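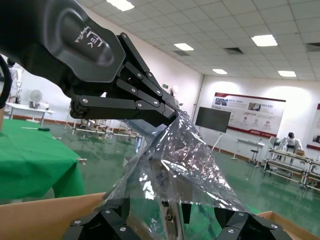

La bolsa, por arriba

Lista | Hilos | Por autor | Por mes | Buscar
Imprimir este mensaje | Enviar por correo

Asunto: Re: masa madre que se queda dormida en febrero
De: Zoi Vlachopoulos

Kyriaki Theodorakopoulos escribió:
> Hola a todos. Mi masa madre subía de maravilla hasta Navidad y ahora,
> con el frío, apenas hace cuatro burbujas tristes. La tengo en la encimera,
> la refresco por la noche con harina blanca y agua del grifo, y por la
> mañana está igual que la dejé. ¿La tiro y empiezo otra? Me da una pena
> enorme, que ya tiene nombre. Otra cosa: ¿cómo guardáis la harina de
> centeno una vez abierto el paquete? La última se me puso rancia.

Querida Kyriaki, y queridos todos:

¡No la tires, por favor! Te lo digo con el cariño de quien ha tirado tres en su vida y se arrepiente todavía de la segunda, que era de centeno y olía a manzana. Lo que cuentas me suena a frío y a poca cosa más. Mi cocina da al norte, y en febrero por la mañana hay que entrar en ella con chaqueta, así que imagínate la pobre masa.

Yo haría lo siguiente. Coge una cucharada de la que tienes (el resto, para tortitas, que salen buenísimas con un poco de comino) y refréscala con harina integral y agua templada, que no te queme el dedo. Luego métela en el horno apagado con la luz encendida, si la tuya calienta algo, y si no, con un tazón de agua caliente al lado. Repite mañana y noche durante 5 días sin mirarla demasiado. Ya sé que es lo más difícil, yo soy la primera que levanta la tapa cada hora. Si al final de ese tiempo huele a yogur y se mueve, vuelve poco a poco a tu harina blanca de siempre. Si le sale moho o se pone rosada, entonces sí, a la basura y sin ceremonias.

En cuanto al centeno, lo compro en Kouris, a granel, y me llevo poca cantidad aunque salga algo más caro. En casa lo paso a una bolsa bien cerrada, le saco el aire apretando con la mano y va directo al congelador. Antes usaba los botes de Candard, muy bonitos, pero la tapa del mío nunca cerró bien y acabé guardando botones. Acuérdate de sacar la harina un rato antes de amasar, que si no enfría toda la mezcla y volvemos al principio.

Me preguntaba alguien el otro día, por privado, si seguía con la receta de Stovemix. La sigo, pero con menos sal y con un reposo más largo en la nevera, y desde entonces la miga me queda más abierta. La corteza es otra historia: a mi hermana le gusta casi negra y a mí no, y en eso no vamos a ponernos de acuerdo nunca.

Cuéntanos cómo va, y dinos el nombre de la criatura, que nos has dejado con la intriga. La mía se llama Eudoxia, como mi abuela, que no hizo pan en su vida pero se lo comía como nadie.

Un abrazo grande,
Zoi

P. D.: Si alguien tiene un banneton redondo que no use, se lo cambio por mermelada de naranja amarga. Me quedan 4 tarros.

Mensaje anterior | Mensaje siguiente | Responder a la lista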